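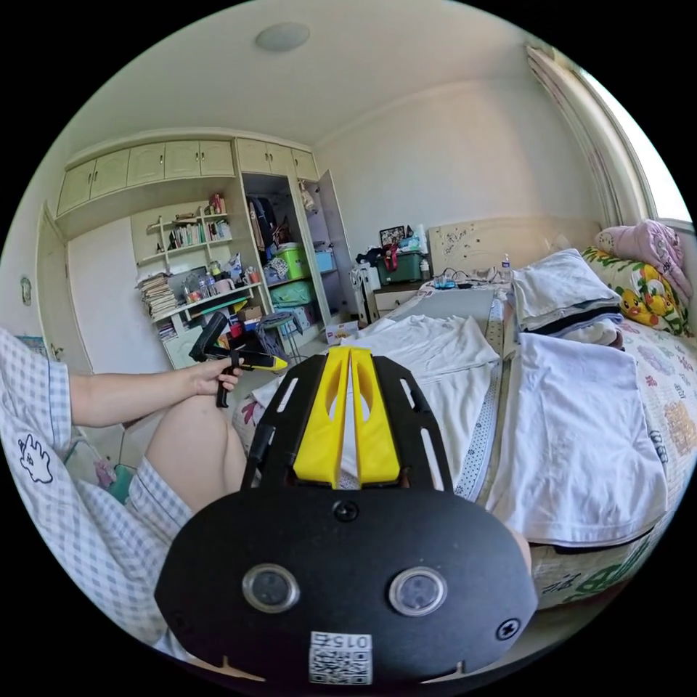
*Hand-held grippers at a bedside, two-lens housing in the foreground.*

# Bench Technician, Hand-Held Grippers

Utari, Hurkholm site. Full time, day shift, start in April.

Utari operates a fleet of 80 hand-held grippers, used in pairs in private homes to record household tasks. The technician in this post sets up, services and repairs the grippers at the Hurkholm bench. The post does not include recording.

## The work

Units come back to the bench after 500 hours of logged use, or sooner if an operator reports a fault. Each unit goes through the same sequence:

1. Read the fault slip and match the unit number to the service log.
2. Inspect the housing, lens windows and mounting plate. Check all screws for torque and replace any with a worn head.
3. Remove the fingers. Check for cracks along the hollowed section and for play at the base.
4. Refit or replace the fingers as a matched pair and set them parallel. Close them on the gauge block and record the gap at the tip and at the base.
5. Clean the lens windows and run camera calibration on the Bavell target board. A unit that fails twice is pulled from the pool.
6. Cycle the trigger 800 times on the test stand. Log the return force at the start and at the end.
7. Reprint the QR sticker if it no longer scans at arm's length.

Most repairs are small: a sticky trigger, a loose plate, a scratched window. Cracked fingers are the most common part failure, and the technician prints and finishes replacements on site. Trigger linkages are bought in from Uddin and are not repaired below assembly level.

The technician also keeps the spare parts shelf stocked, packs outgoing pairs in their cases, and answers operator calls between 9:00 a.m. and 11:00 a.m. Calls are mostly about pairing, charging and units that stop recording partway through a task.

## Requirements

- Two years of bench work on small mechanical or electromechanical assemblies. Camera repair, power tool service and lab instrument work all count.
- Able to use calipers, a torque driver and a force gauge without supervision.
- Basic soldering – connectors and battery leads, no fine-pitch board work.
- Clear written English. The service log is read by people who have never seen the unit.

Experience with camera calibration is useful but can be learned on the job. Candidates who have run a filament printer should say which one and for what parts. A degree is not required.

## Terms

The bench is in Building 940, second floor, with elevator access. Tools are supplied. The technician works alone on most afternoons and shares the room with the packing station in the mornings. Training lasts four weeks, the first two on retired units. Occasional home visits are made when a fault cannot be reproduced at the bench; travel time is paid.

## How to apply

Send a resume and one page describing a repair you diagnosed yourself, including what you measured and what you ruled out first. Address both to Odette Bouvier, Equipment Service, Utari, Hurkholm. Cover letters are not needed.

Shortlisted candidates will be asked to do a paid bench test of three hours: strip a gripper, find the fault, reassemble it and write the log entry. Please state in your application if you need any change to bench height or lighting for the test.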